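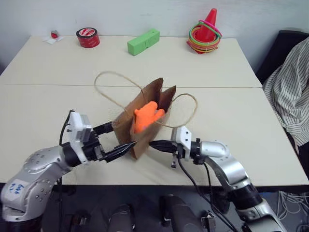 Workshop News | Makers & Robotics

WIRKVILLE, 3/21/18 - Homomeck, the two-armed robot being built at the Kerkport shared workshop, is now on to paper bags, and we couldn't be happier! Builder Fouad Fawzy started on the arms in January and has put in 54 evenings so far. Both grippers have to work together here, one on each side of the bag, and thin paper gives them very little to hold on to.

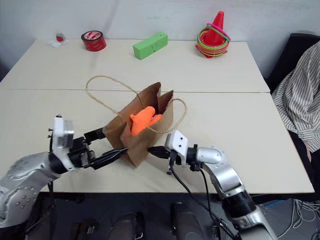 Evie Fothergill would like to see the arms try a cloth bag next, and says the wrist brackets should be easy for other builders to copy. Parts have cost $850 to date. The bench is open to members until 9 p.m., and anyone who wants to help with wiring or code is very welcome to drop in.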